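Pre-run Inspection, Cloth Separation Study, Gudden Cell
September 20, 2022. Checked by Enikő Vass, comments by Zsolt Kelemen 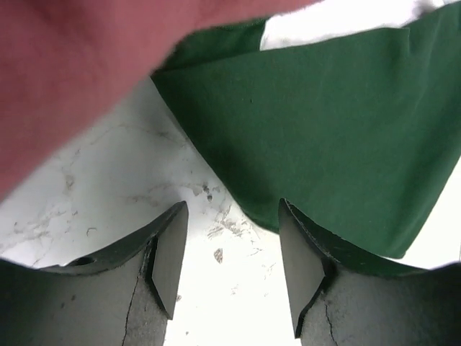 Wrist camera view: green and pink cloths, marbled surface, both gripper fingers.

1. Emergency stop, bench and door side. OK
2. Guard interlock. OK
Comment: door needs a firm push. Reported in May, still open.
3. Gripper fingers. CHECK
Comment: fine dark line down the pale body of each finger. Could be a surface mark or a crack. Take both off and look under the lens before the next block.
4. Finger rims. CHECK
Comment: right rim looks slightly jagged next to the green cloth. Feel for snags with a cotton glove.
5. Closing force limit set to 20 N. OK
6. Wrist camera exposure. ADJUST
Comment: top right is burnt out to white. The Pagano edge finder needs a clear border there, so lower the lamp and repeat.
7. Work surface. CLEAN
Comment: small brown spot between the fingertips. Wipe; if it stays, note it as part of the pattern.
8. Trial log. OK
Comment: 71 trials, 21 of them double picks. Most were with overlapping cloths. Method unchanged until we have 30 more.

Result: hold. Items 3 and 4 to be signed off by Enikő before power on.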